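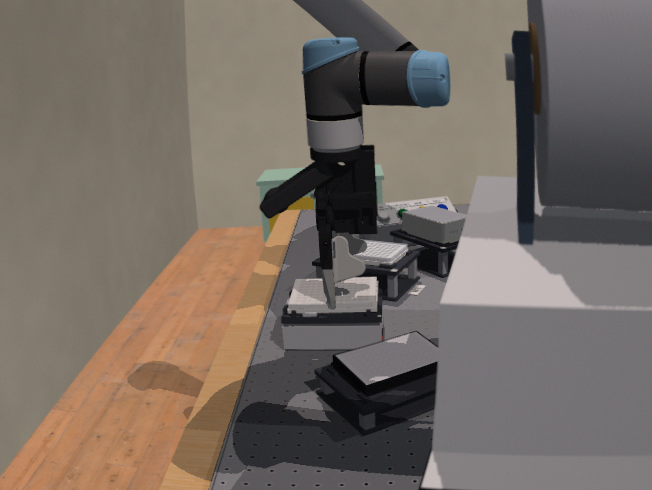
Robot chores get a scorecard, and the lab bench is winning

Can a machine do a boring job start to finish yet, with no person stepping in? Skoreo, a small robotics outfit based in Imthorpe, spent the winter trying to find out, and its results make for great reading if you have ever stared at a full dishwasher and wished for a third arm.

The group ran 3,465 attempts at everyday jobs in simulation, using a software setup it calls Etus. The list mixed house chores with shop-floor and workroom ones: folding towels, loading a dish rack, packing small parts in boxes, stocking a shelf, and handling the flat plastic plates used in medical and biology labs. There were 20 jobs in all, and each one was scored the same way. Either the thing got done or it didn't. No points for coming close!

The plate-handling job did best by a wide margin. Out of 539 tries, 451 were scored as finished, and that is a lovely number for a task that asks a robot arm to set its fingers down on a low device with racks and a big machine close by.

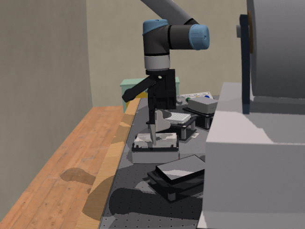

It helps that a lab bench is a friendly place for a robot. Plates come in a standard shape. Stands stay where they were put. A grid of holes in the tabletop gives everything a fixed home, and the software can lean on that. Towels offer no such favors, and the towel job finished near the bottom of the list. The arms tended to grab two layers when they wanted one, then fold the wrong half over with total confidence.

Dishes landed in the middle. Plates and bowls of one size went into the rack nicely, while mugs with odd handles caused most of the trouble. Shelf stocking went better than the team had guessed, at least with boxes. Bags of rice or chips were another story, and Skoreo plans to give soft packages a category of their own in the next round.

So far all of this lives inside a computer, and the team is upfront about that. Simulated tables don't wobble unless someone tells them to, and simulated plates never have a sticky label on the underside. The real test comes in March, when Picard, a shared workshop across town, will hand over a bench for a physical version of the plate job and the box-packing job. The same scoring rules will apply, including the one that ends an attempt the moment a person has to help.

Even so, the jump from last year is exciting. The previous round covered only a handful of jobs, and the arms spent a lot of time paused over an object, working out where to put their fingers. Those pauses are much shorter now — on the box job they are barely noticeable.

Skoreo expects to post the full scores for every job in April, along with clips of the failures. The towel ones are said to be worth the wait.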